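Ticket 718
Product: Kitlow manipulation kit, kitchen scene pack
Component: simulated counter, bottle task
Reported by: Undencombe evaluation team
Assigned to: Bogdan Witkowska
Priority: normal
Status: closed, with one item carried over

Reported problem

We are reviewing the Kitlow kit before deciding on a licence. The bottle task loads and runs, but the scoring does not agree with what we see in the viewer. Across 434 runs of the supplied policy, 78 were logged as "grasp lost" although the bottle was between the fingers at the time the flag was raised. The fault appears only with the bottle lying on its side. With the bottle upright we have not seen it.

Steps to reproduce

Load the kitchen scene pack with default lighting. Set the bottle start pose to "lying". Run the supplied policy from the standard start position, with viewer and logger both on. Compare the logged grasp state with the viewer at the point where the fingers close.

The start state we used has the bottle on its side on the white surface, green cap towards the large silver cylinder, and the black fingers at the lower left. 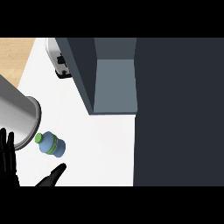

We left the counter layout alone throughout. An earlier evaluation at our Plorham site had moved objects by hand and the results could not be compared with anything, so this time the scene file was loaded read-only. Same build, same seed list, same machine for every run.

What we tried before opening the ticket

Reinstalled the scene pack. No change.

Turned off viewer smoothing, in case the display was lagging behind the physics. No change.

Raised the physics rate to twice the default. Fewer false flags, but the runs took too long to be of use and the fault did not go away.

Swapped the bottle for the plain block from the starter pack. No false flags at all. This made us suspect the bottle model and not the hand.

First reply from support

Thank you for the logs. The grasp state is worked out from contact between the finger pads and the object's collision shape, which is simpler than the shape drawn in the viewer. Please turn on the contact overlay, repeat one failing seed and send the contact file. Please also confirm which collision set is in use. The name is on the second line of the scene file.

Customer response

Collision set is "Valcárcel", as installed. Contact file attached for one failing seed. The overlay shows contact on the left finger only. The right finger has no contact recorded at any point in the closing move.

Findings

The Valcárcel set describes the bottle as two stacked cylinders. The narrow one stands in for the neck and the wide one for the body. The wide cylinder stops short of the rounded base, so the last part of the bottle is drawn but has no collision shape behind it. When the bottle is upright the fingers close on the middle of the body and the gap does not matter. When it is lying down, the supplied policy can bring one finger round the base end, and that finger then passes into a part of the bottle the physics does not know about.

The position to check is the one below, with the left finger along the side of the bottle and the tip of the right finger over the lower-right end. In the failing seeds the logger records one contact for this position and raises the flag after 10 steps.
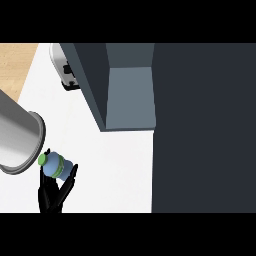
Fix

1. Close the viewer and the logger.
2. Open the scene file and change the collision set from "Valcárcel" to "Valcárcel-full". Both are included in the current scene pack.
3. Delete the cached collision folder. The kit will not rebuild it if the old one is present.
4. Load the scene and turn on the contact overlay. The outline should now reach the end of the bottle.
5. Repeat the failing seeds first, then the full list.

Load time is longer with the full set. Running speed on our test machine was the same within normal variation.

Customer confirmation

Applied as described. Step 3 caught us out the first time, as the folder sits under the user profile and not under the install path given in the manual. After deleting the right one, the failing seeds were run again and none raised the flag. The full list was then run overnight with no "grasp lost" entries that disagreed with the viewer.

For our review we will record the scoring fault as resolved. We will also note that the default collision set is not suitable for objects lying down, and that the manual does not mention this. We would like the full set to be the default.

Carried over

Manual to be corrected for the location of the cached folder. Request to change the default set passed to the scene pack maintainers; no release has been named. Until then, new installs need the change in step 2.

Closed by Bogdan Witkowska. Reopen under the same number if the flag returns.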